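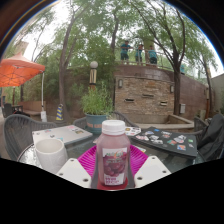 Re the patio stuff before it gets cold, quick answers because I have to be out the door by 5. Yes the glass table stays out till the end of October, no I don't want it moved inside yet, people are still using it. Case in point, two laptops on it covered in stickers, a white cup, and a bottle of pink-red juice on the magenta plate, so it's doing its job. What I'd like is for us to settle the chairs, the umbrella and the plant before somebody does it all in a rush in the first frost like last year.

Chairs. The dark gray wicker ones can NOT go in the bike room again. Hermine is right about that, see below. They don't stack properly, the curved backs catch on each other and last spring two of them came out with the weave popped at the arm. I asked at Pietrzak and they'll keep them over the winter in the dry part of the warehouse if we get them there ourselves. Need someone with a van. Mine is in the shop.

Umbrella. Orange one, please crank it down when you leave. Please. The wind on the Altside corner comes through there like nothing else and the pole only has that white base holding it. If you don't know how the crank works ask me or anyone on the second floor. Wipe the panels before it gets folded for good, mild soap, no bleach, let it dry open for a day.

Plates. The magenta one is from the kitchen set, so it goes back to the kitchen. I don't mind them outside, I mind finding them outside a week later with leaves in them. Same for cups.

Plant. The teal pot is heavy, don't drag it, it scrapes the paving. Two people and the flat cart from Foken's (they said we can borrow it, just sign for it). It can go in the stairwell window by the mailboxes. It'll sulk for a bit and then it's fine. Somebody asked if it wants feeding, no, not until spring.

Stickers, they come off glass fine with warm water and a plastic scraper. NOT a kitchen knife. I found a long scratch near the edge of the table top and I'm not asking who but it's there forever now.

> Hermine Sutter wrote:
>
> Hi all, can we talk about winter storage early
> this time? I counted up what we spent after the
> last one and it was 419 for the repairs plus the
> new feet for the table. I'd rather put that
> toward cushions.
>
> My vote is not the bike room. It's damp, and the
> chairs end up under everybody's boxes. Tallcombe
> residents used to have the old laundry for this
> but I gather that's gone now.
>
> Also is the low bench by the brown wall ours or
> does it belong to the building? It's wood and it
> could do with some oil before the rain gets in.
> Happy to do it if someone tells me it's ok.
>
> Hermine

The bench is ours, go ahead and oil it, there's half a can under my sink you can have. Do the ends of the legs too, that's where it soaks up. Lamp post is the building's, leave it alone, if the globe is out tell the office.

Cushions, I'm for it, but can we decide in spring when we see what the chairs look like. Prices will be diferent anyway.

So still needed: a van, 2 people for the pot, and somebody to ask Pietrzak what hours they take deliveries, I forgot. Reply to the list and not just to me, I lose things.

Mirta Quezada
October, 4:40 pm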